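Let the candidates knock on doors again

Thu 3 May

I was brought up in Posville, in a house where the kettle went on whenever anyone came up the path, and in those days that included politicians. My mother didn't much mind which party they belonged to. If they had walked up our hill they got a cup of tea and a ginger biscuit, and then they got forty minutes on the state of the bus shelter, which I suspect many of them remembered longer than the biscuit.

I have been thinking of her a good deal during this campaign, which must be the loudest I have lived through and also, in an odd way, the one with the fewest people in it. I have had 9 leaflets through the letterbox. I have had messages on my telephone at breakfast and again at bedtime, some of them addressed to a man who hasn't lived here since before we put the new roof on. What I have not had, at any hour, is a knock.

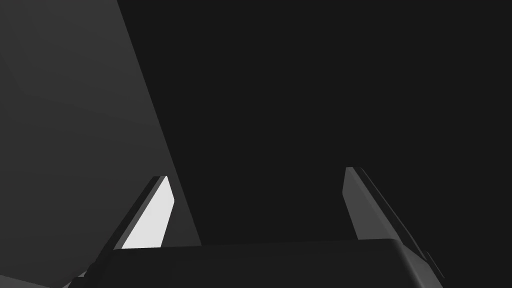
Now, I do know the arguments against. A friend who has worked on more elections than is good for her explained it to me patiently over lunch last week. Doorstep canvassing is slow, she said, and it's hard on the feet, and half the street is out at work and the other half is pretending to be. With the same money you can reach every household in Birkville before the morning's post arrives. I'm sure she is right about all of it, and she was kind enough to pay for the soup, so I didn't argue as hard as I might have done.

But reaching a household and hearing from one are quite different matters, and I wish we hadn't got so used to muddling them up. A leaflet tells me what a candidate would like me to think. A conversation on the step, even a short and grumpy one with the dog barking, tells the candidate what I think already, and there is always the small chance that one or the other of us will come away with something new.

Svitlana Polishchuk is the one candidate this time who seems to see it that way, and I should say straight off that I don't agree with her on a good many things. I think her plan for the ring road is muddled, and I think she is far too hopeful about what the council can borrow. All the same, she has spent the past 5 weekends going up and down the terraces behind the Karagiannis bakery, mostly on foot and mostly in the rain, and people there talk about her in a way I haven't heard people talk about a candidate for years. They don't all say they'll vote for her (my cousin certainly won't, and told her so). What they say is that she asked them something and then waited for the answer.

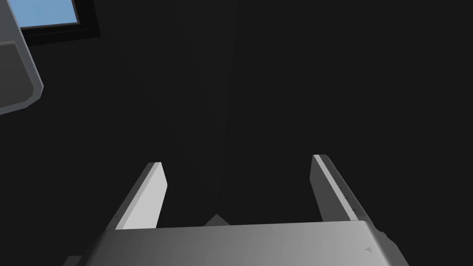

Her opponents call this a stunt. Well, perhaps there is a bit of show in it, as there is in most things done by people who want our votes, and I would gladly see the others put on the same show. Two of the televised debates have come and gone, and I sat through both with my knitting, and I could not tell you now what either of the main parties means to do about the hospital in Vustia. I could tell you every rude name they called each other. My grandson can do the voices.

The hospital matters enormously to us out here. If the night clinic closes, anyone taken poorly after supper will have to be driven over the hill to Birkville, on a road that floods, and I'd have thought a thing like that was worth a sentence or two in somebody's closing statement.
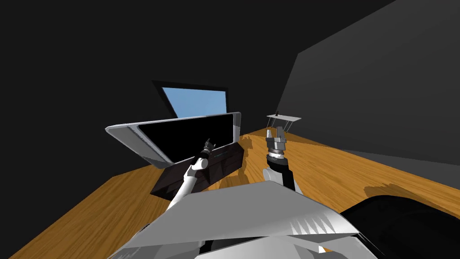 I don't want to sound as though everything was lovelier when I was a girl. There were plenty of promises made on our doorstep that were never heard of again, and my mother kept a list of them in the back of her recipe book, between the chutneys and the puddings. But she could keep that list precisely for the reason that somebody had stood there and said the words to her face, and when the same man came back up the path at the next election she fetched the book down and read it out to him while his tea went cold. He blushed terribly, poor man. We did get the bus shelter.

So if any candidate, of whatever colour, should happen to be reading this, there are still a good few evenings left in May and they are getting lighter. Ours is the green gate just past the chapel. Please shut it behind you, as the dog does wander, and do bring an answer about the night clinic if you have one. I can't promise you my vote, but there's a tin of ginger biscuits in the cupboard and I'm generally in after six.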